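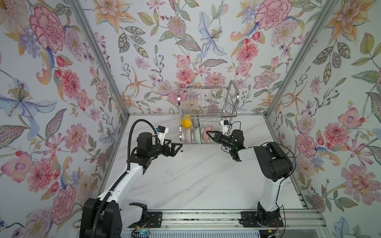
The two-tier rack with four bowls in the bottom. Stainless steel, wire dividers.

Two-tier dish rack, stainless steel

I've been selling draining racks from our shop in Zallstead for long enough to have strong feelings about them, and this is the one I'd keep if I had to get rid of all the others. It's made by Vornell, it has an upper basket and a lower tier for dishes, and it stands on its own feet so you can put it on any worktop that's flat and can cope with a drip or two. No screws, no wall plugs, no suction cups that let go in the middle of the night and scare the dog.

I'll start with the bottom tier as that's the part people ring up to ask about. The wires there run in a zigzag, so you get a row of V-shaped slots, and you prop things up in them on their edge. Plates are easy, any rack can do plates. What I like is that a bowl will sit in it as well, leaning back a bit, with the next one leaning on the next wire along. We're a bowl household (soup, porridge, noodles, more soup) and our old rack had thin little straight pegs that only really wanted dinner plates. Every bowl ended up face down in a heap on a tea towel!

The pattern on a nice bowl shows when it's stood up like that, too. A silly thing to care about, but mine come from all over the place, odd ones from markets and a few from my aunt, and I like seeing them lined up by the sink. If you've got a matching white set you won't mind either way.

Up top is the wire basket, with rods standing up all round it. I use ours for mugs and the lids of things, and my other half uses it for whatever is in his hand at the time. Cups go in upside down and I try to keep the heavy stuff off it. Put the big pans underneath or dry them straight away, please, a casserole up there makes the whole thing top heavy.

Then there's the curved handle. It's a tall hoop and it's handy for shifting the rack along when you want to wipe behind it. Empty the rack first if you're going any distance with it. I've carried mine to the table full, once, and I won't be doing it again.

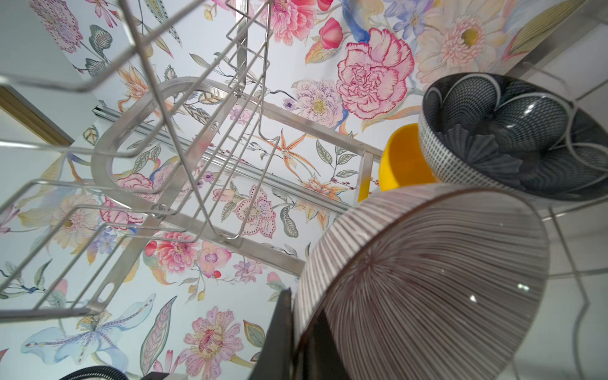

The finish is polished and shiny enough to pick up whatever colours are near it, so in a bright kitchen it sort of takes on the room. I've got mine against a papered wall and I love how it looks, all that silver wire with big flowers behind it. Hauke Dreßler, who does our deliveries and has opinions on everything I stock, thinks a rack should be plain black so you don't see the water marks. He has a point about the water marks. If your water is as hard as ours you'll want to wipe the wires down every week or so with a cloth and a drop of vinegar, then rinse and dry. Don't use wire wool on it, or the green side of a sponge. You'll take the shine off and it doesn't come back.

Putting it together

It comes flat in a box with a paper sheet of drawings. Lay a towel down before you start, on marble or stone especially, so you don't scratch anything while you're turning it over. I do the bottom tier first, stand it on its feet, then bring the top one down onto it. Leave every fixing slightly loose until it's all standing square and then go round and tighten up. If it rocks, loosen everything again, press down on the top with both hands, and tighten it once more. That has sorted every wobbly one I've been sent a cross email about.

There's no drip tray in the box. I know, I know. Most people stand it on the drainer or put a mat under it, and we sell the Fliditz mat separately, which is the grey ribbed one on the next page. Heitmann make a plastic tray that also does the job if you'd rather tip the water out than let it dry off.

What goes where

I get asked this more than you'd think. Deep bowls at one end of the bottom tier and flatter ones at the other, with the small cups tucked in the gaps between. If you mix a big bowl in among little ones it leans over and takes up two slots. And load it from the far end if you're right handed, so you're not reaching over wet things to get to the empty part. When I'm putting away I take everything out onto the worktop first and then stack it by size, and by then I can see what we're short of.

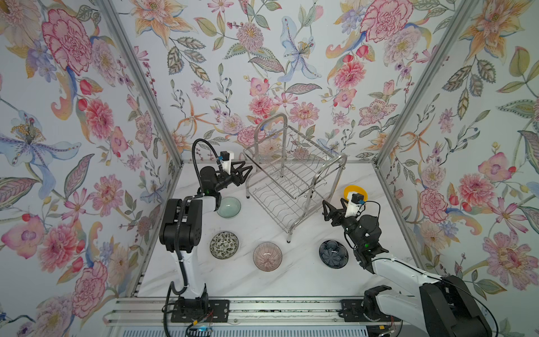
Everything out: the rack by itself with five bowls on the marble around it.

Ordering

We had 200 of these in at the start of March and I honestly thought they'd see us through to the summer. They won't. There are some left in the Zallstead shop and the rest go out by post, packed by me on the kitchen floor for the time being, so give it about 3 working days before you write to me. If a wire is bent when you open the box just send a photo and I'll swap it, you don't need to post the old one back until the new one has come.

Spare feet and fixings are kept in a drawer here and I'll pop them in an envelope for the price of the stamp. Tell me which end is missing, front or back.

Not suitable for the oven, the garden, or the cat. Dishwasher: I wouldn't. It's a big awkward shape and it'll block the spray arm.

Page last changed 4/22/20. Prices are on the order form.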